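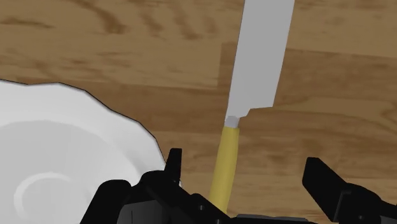
Does a school robotics club need a real arm before the kids can learn anything useful? Most of the first term can be done in simulation, and I say that as someone who argued against it at the parents' meeting.

My doubts haven't gone away, mind. Anisa Halim runs the Ultasdale club and she's very keen on the simulator. Her group is working on table clearing, and their practice file is a plate and a yellow-handled kitchen knife on a wooden tabletop, with the gripper coming in at the handle. The kids spend the whole session arguing about the angle of approach. Good arguments, too. I heard a Year 8 explain why you'd go for the handle from one side and not the other, and she had clearly thought about it longer than I had.

What bothers me is the score sheet. Anard, the program they use, gives you a mark out of 100 for each run, and by October half the club was chasing the mark. One pair got theirs up by starting the arm so close to the knife that there was barely a task left. It's a perfectly sensible thing to do if the number is all anyone looks at. I don't blame them, I blame the number.

Then there's the Sopacua round, where teams get 5 minutes on a physical arm they've never touched. Saodah Goh judged last year and told me the simulator teams were tidy on paper and lost as soon as the cutlery slid. She'd like every club to have two sessions on hardware first. Treltcombe has an arm and might lend it, though "might" has been the word since winter.

So I've come round halfway. Keep the simulator, hide the score until the end of term, and get them in front of a real fork before the competition. My own kid disagrees with me on the score part and has asked me to stop coming to sessions.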